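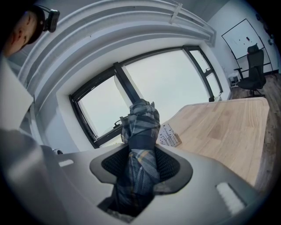
According to Comfort Aryee, the Uderby market was a plum market long before it sold anything else. It opens each July on Folwood Street, with 48 stalls in a good year. Growers pay 80 a season - the fee was once 600. 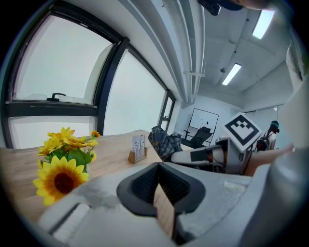
Artificial sunflowers with green leaves

Early plums are sold by the box, later ones by weight. The Kurnuver, a small yellow plum, comes last and is mostly bought for jam.
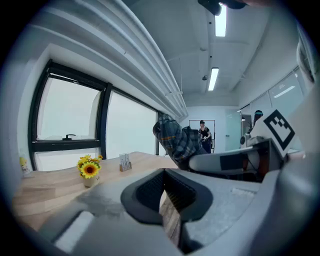 p. 721

Stalls close at noon. Unsold fruit goes to the Saraç bakery.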